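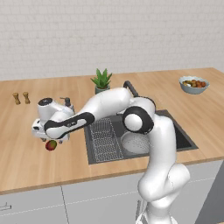 ErhanK
My mother taught me to make mango pickle with green fruit only, and since we moved to Brerndale I can't find hard ones after April. The shops have the kind that is red on one side and green on the other, like the one on the counter there. Is it possible to use these? I bought 4 and they give a little near the stem.

wlavoie
I wouldn't. Once they give, they go to mush in the salt. Make chutney, 600 g of fruit to 80 g of sugar, and plenty of vinegar.

Mirta G.
I don't agree with Wayne. The colour of the skin says nothing, you must cut one. If it is pale near the stone it can still be pickled, but salt it for 40 minutes, not overnight.

wlavoie
80 g is low for some people, I should say. My neighbours find it sour.

ErhanK
Thank you both. I have cut one and it is yellow at the stem and almost white at the other end. So maybe half and half? Mirta, do you peel?

Mirta G.
Never. The skin holds the piece together. Wash it well and dry it with a cloth.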